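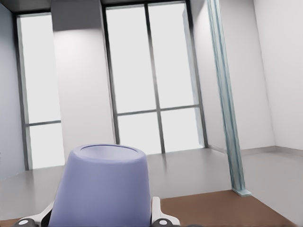

Robots coming to our packing floor, what actually happens to the people?

Asked in: Workplace > Warehouse and light manufacturing
January 2026
Viewed 1,708 times

Hi all, quick one, typing on break so sorry for the mess.

I work pack and kitting at a mid size place, we do home goods, mostly for Estiline and a couple smaller brands. 80 people across two shifts. Management told us last week we're getting two-finger arms on four of the kitting tables, starting in March. Vendor is Ollholm. They've been showing us simulations on the break room TV. Arm reaches over a table, picks, places. Looks very smooth. Everything looks smooth in a simulation.

What they said: no layoffs "as a result of this project." Job titles will change. Some of us get trained as "cell attendants." No word on pay. No word on rates.

Right now a good packer does 2,000 picks a shift, that's the number on the board. They say the four tables together will do 3,000 once it's tuned, but with how many people on them? Asked twice, got "we're still modeling that."

So my questions
- anyone been thru this, did the no layoffs thing hold
- is attendant a real job or is it standing there pulling jams all night
- should I put my name down for the training now or wait and see what it pays
- does the rate go up for the people who are still packing by hand

I'm 11 years in, bad shoulder, so part of me is fine with a machine doing the reaching. Other part of me has a mortgage.

Thanks

Answer 1 (marked helpful by 23 readers)

Went through it at Liltent, different vendor, same kind of setup. Arms over tables, two-finger grippers, cups and lids and small boxes mostly. Three years ago now. In order:

Layoffs. Held, technically. They didn't let anyone go. They also didn't replace a single person who quit, and they quit using temps at peak. We were down by a fifth after the first year and not one layoff on paper. So read the words. "As a result of this project" leaves a lot of room. Ask if open positions get backfilled and ask for it in writing.

Attendant. First two months it IS pulling jams. Gripper closes on a part that's turned a little, part shoots across the floor, arm stops, light goes on, you walk over. Over and over. I hated it. Then they got the trays sorted so parts came in facing the same way and stops went way down. After that the job was loading trays, checking the picks, swapping finger pads, restarting after a fault, and writing down what it faulted on. That last part matters more than it sounds like. The integrator came in every couple weeks and the only useful thing anybody could hand him was our notebook. The screen just said "grasp error" for everything.

About the simulations, ours looked great too. Clean room, big windows, one table, nothing on the floor. Our real floor has pallets, shrink wrap, a drain, people cutting through to get to the time clock. Ask where the walkway goes when the cells are in. We lost ours for six weeks and had to go around by the dock, which ate into breaks. Bring it up before they bolt anything down, way easier.

Training, yes, put your name down now. First group gets the vendor's people teaching them. Second group gets taught by the first group in ten minutes between orders. We went from packer to attendant for a bit more an hour, but it took four months to show up and wasn't backdated, so ask about that too.

Shoulder: mine got better, my feet and neck got worse. Less reaching, more standing and looking down into trays. Get mats. Ask for a stool, they'll say no, ask again.

Rate, yeah it went up for hand packers. The arms got all the easy items, and the people left on the manual line got everything odd. Floppy, heavy, tangled, fragile. And the target stayed based on the old mix for a long time. Effectively a raise in the rate even tho the number on the board never moved. That was the worst fight of the whole thing. Start keeping track NOW of what's in your orders so you can show it changed.

Answer 2

its a robot it doesnt call in sick, you do the math. start looking. sorry but thats the truth, my plant went from 3 lines to 1

Comment from asker: was that the robots or did they lose work?

Reply: both i guess. lost the Poulain contract same year. still

Answer 3

Coming from the other side a little, I'm a shift lead and we have six cells. Agree with most of Answer 1. Few things to add, not in order.

"We're still modeling that" may be true by the way. Nobody upstairs knew our headcount per cell until it had run for a season. We planned one attendant per four arms and it was two per four for most of the first year. We use one per three now.

Don't let them count a stopped arm against the attendant. Ours did at first. What you get is people reaching in to clear a part without hitting the stop, to save the time. We had a near miss with a hand that way. After that, stoppages went on the cell's report and off the person's. If you have a safety meeting, get this on the agenda before go live.

Ask who is allowed to stop it. Should be everyone, including the person just walking by.

Pay, get the title and the grade together. If they hand you a new title with the grade "to be determined" it'll be determined at what you make now.

Also nights. Vendor support was on days only. So whoever's on second shift ends up learning the most since they have no one to call, and none of that showed up in the training records. If that's you, write down what you fixed and the time. Two of my night people moved to maintenance off the back of those notes, better money and no rate at all.

11 years means you know which parts come in bent and which cartons lie about their count. Say so in the meetings. We had a tray design that was wrong for a whole product line and a packer spotted it off the drawing.

Comment from asker: this is great thank you both (all). signed up for the training this morning. asked about backfill, she said shed "circle back." will update in March if theres anything to tell

Comment: also ask about the walkway!!

Comment from asker: lol yes its on my list. right now theyre showing it going thru where the lockers are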